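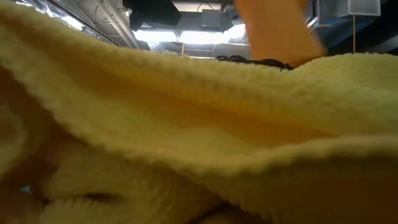
Does a towel folding robot put the folding crew out of work? At our laundry it moved people to other tables, and the crew is the same size it was in February.

Home Reviews Laundry Floor Linens Contact

Harnska towel folder, reviewed after a season of use
2019-06-06 | 2 minute read

I run the finishing room at Cloutier, where we wash for hotels and a couple of swim clubs, and I'll admit I was fond of our old way of doing things, with everybody elbow to elbow and the radio going. So when the Harnska came in I was ready to grumble (and I did, for a good while!).

Thick terry is what it handles best. It finds a corner, gives the towel a shake and lays it down nicely square, and a yellow pool towel comes out looking as good as a white bath sheet. Thin, tired hand towels are another story, and it will fuss over one of those until somebody takes pity and does it by hand. On a decent morning we get almost 70 bath towels an hour out of it. Sylvie Pelletier can beat that easily, and she likes to remind me, but she can't do it at four in the afternoon with her wrists aching, and these days she doesn't have to.

The change for the people is what I'd want to hear about if I were buying. Sylvie now does the inspecting and mending, which we never had time for before, and Huguette Lévesque learned to run the touch screen in 2 shifts after telling me she'd never go near it. There are 12 of us in the room, same as ever. It is quieter, though, and the loading end is lonely work, so we swap every hour. Please do plan for that, and ask your folders where they'd like the thing to stand before it's bolted down. We didn't, and we ended up moving it.

My complaints: the manual is dreadful, the stop button is too low for tall people, and the Stultton conveyor we already had needed a new bracket to meet it. We looked at the Pludier too, which was cheaper and much louder.

I'd buy the Harnska again for heavy towels. For sheets I'd wait.

We use cookies to remember your preferences. Accept | Manage settings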